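The Sosetine Month

The Sosetine came in a box too big for it, with a card that said Welcome to Your Beginning. There were 108 capsules in a brown bottle. I read the leaflet twice at the bus stop and once more on the bus, and could not find a sentence in it that promised anything.

"It supports," I told Martin that evening. "It helps maintain. It is associated with."

"Associated with what?"

"Well-being."

He took the bottle from me and held it up to the lamp, as if there might be something swimming in it. We had been trying for a baby long enough for him to have stopped saying trying. He said "all this" now, with a wave of the hand that took in the thermometer, the calendar in the hall and the shelf of books from his sister.

It was his sister who had heard of Deolinda Peixoto. Everyone who went to her got pregnant, apparently. I asked what had become of the ones who hadn't, and whether anybody had been round to ask them, and Martin's sister said that was exactly the sort of energy she'd mention to Deolinda if she were me.

Magalhães House

Deolinda Peixoto worked out of the first floor of Magalhães House, over a dentist. You could hear the drill through the carpet. She was a small, tired woman in a good cardigan, and I had been all ready to dislike her, so it was annoying when she offered me the chair nearer the radiator and asked if I'd eaten.

There was a certificate on the wall from something called the Mondix Method. I looked at it for longer than was polite. It had a gold seal with a serrated edge, the kind you can buy on a roll.

"Two days," she said.

"Sorry?"

"The course. You were wondering. It was two days, in a hotel. The lunch was very bad."

She went through my dates and wrote them down with a pencil. She wanted to know what the hospital had said, and I told her the hospital had said unexplained, which is a word they give you to carry home. She wanted to know if I slept. Martin sat with his knees together and answered his questions like a boy who has been told he'll get a biscuit.

The full programme was £989. That included the Sosetine, six sessions and a year of Flestar, an app that would tell me how I was feeling. I said I usually had some idea. Martin put his hand on my arm and got his card out with the other one.

On the stairs he said, "She seemed nice."

"She did seem nice."

"You say it like it's a symptom."

Flestar sent its first message before we reached the car. It wanted me to name my womb. I showed Martin and he laughed so much that he had to lean on somebody's wall, and I thought that if I were honest about it I had got some of my money back there.

I took the capsules, though. I want that written down somewhere. I took them morning and night with a full glass of water and I didn't tell anyone at work, and when one rolled under the cooker I got down on the floor with a ruler and fetched it out and blew the fluff off it. You can think a thing is rubbish and still not want to be the person who missed a day.

My mother rang on the Sunday. She never asks outright. She told me at some length about a woman at her church who'd had twins after a holiday in Wales, and I said that was lovely, and she said she was only mentioning it. Then she asked if I was keeping warm. I have no idea what she has read about warmth. 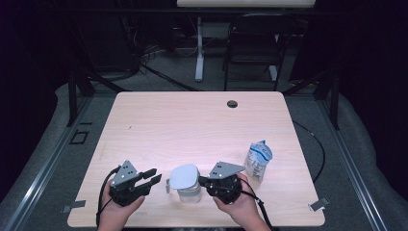

The Fourth Session

By June I was late. Flestar knew before I'd let myself know, and put up a little picture of a seed with a crack in it. I turned the phone face down on the draining board and cleaned the oven.

Martin didn't say anything. He had started bringing me tea and standing there while I drank it. On the third day he came home with a test in a paper bag from a chemist on the other side of town, and we put it on the bathroom shelf and agreed to leave it until the weekend. I don't know why the weekend. It seemed like a more reasonable sort of day.

I didn't need it in the end. I woke a little after four in the morning with the old dragging ache in my back and lay listening to the boiler. I got up, did what there was to do, and sat on the edge of the bath. The phone lit up to tell me I was glowing.

I went to the fourth session by myself, mostly to be rude. I'd practised in the car. I was going to ask Deolinda Peixoto what was in the Sosetine, and how many women she had seen and how many babies, with the two figures side by side, and whether she had ever written them down.

She looked at me in the doorway and said, "Oh, love," and I cried on her cardigan for some time.

When I'd finished, I asked her anyway. She took a while over it. Downstairs the dentist started up and stopped again.

"Folic acid," she said. "Zinc, some vitamin D. A herb I don't believe in. You can get most of it at the supermarket."

"And the numbers?"

"I used to keep them. Some did, some didn't. I think it was much the same as if they'd stayed at home."

"Then what are we paying you for?"

She turned the pencil over a few times. "Your husband pays me because he can't stand to do nothing. I don't know why you come. I thought you might tell me."

I said I wanted a refund on the app. She said that was a separate company, but she would write to them, and she did put it down in her notebook under my dates, in the same neat hand. There were two sessions left. I asked if the next one could be a bit later in the day, so that I wouldn't have to leave work early, and she turned the page to see.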